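# 双腕セルの軌道再計画で詰まっていた件のメモ

8月6日
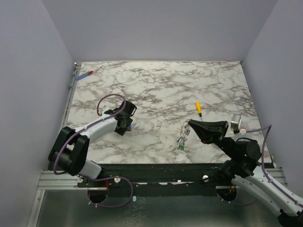

*大理石柄の天板と左右のアーム。右グリッパの近くに鍵のような金属小物の束と黄色い柄のドライバー。*

前回の続き。社内でIlanceと呼んでいる軌道生成ノードの周期落ちを調べた。

症状は単純で、両腕を同時に動かすと再計画の応答が遅れ、片腕ずつなら問題が出ない。最初は干渉チェックの計算量を疑ったが、プロファイルを取ると支配的だったのは点群の受け渡しだった。知覚側のWistanceが毎周期、点群全体をコピーして左右のプランナーに別々に渡していた。共有メモリに置いて参照だけ渡すように変えたところ、1周期の最悪値が122 msから51 msに下がった。目標は40 msなので、まだ足りない。

残りはボクセル化の部分。セルの壁と天板は動かないのに、毎回占有格子に書き込み直している。静的な層と動的な層を分けて、静的な層は起動時に一度だけ作る。実装は途中で、ブランチには未マージ。

細い物体の扱いも直した。ドライバーの軸はボクセルの解像度を下回ることがあり、フレームによって占有が消える。プランナーから見ると障害物が点滅している状態で、そのたびに再計画が走る。対策として占有の解除にだけヒステリシスを入れた。書き込みは1フレームで有効、解除は連続した空き観測が条件。パラメータは次のとおり。

```yaml
occupancy:
 set_frames: 1
 clear_frames: 5
 static_layer: true
```

clear_framesを増やしすぎると、物をつかんで運んだあとの跡が格子に残り、戻りの経路が不自然に膨らむ。5は暫定値。

アームのケーブルは衝突モデルに入れていない。肘の外側を回って手首の上でアーチになる配線は、姿勢で形が変わるのでメッシュでは表しにくい。当面は前腕リンクに太めのカプセルを重ねて逃げる。可動域は少し狭くなるが、左右の手首が近づく姿勢で余裕が取れるほうを優先した。カプセルの半径はURDF側ではなくプランナーの設定に置いた。URDFに書くと可視化まで太って見づらい。

ログの再生にはNuranceを使っている。再生時に時刻の補正が二重にかかる不具合があり、1919番のチケットに再現手順を書いた。補正を切って再生すれば比較はできる。

次は静的層のマージと、左右のプランナーで優先度をどう決めるか。今は固定で右を先に解いているが、左の待ちがほぼ常に発生しているので、残り経路長で入れ替える案を試す。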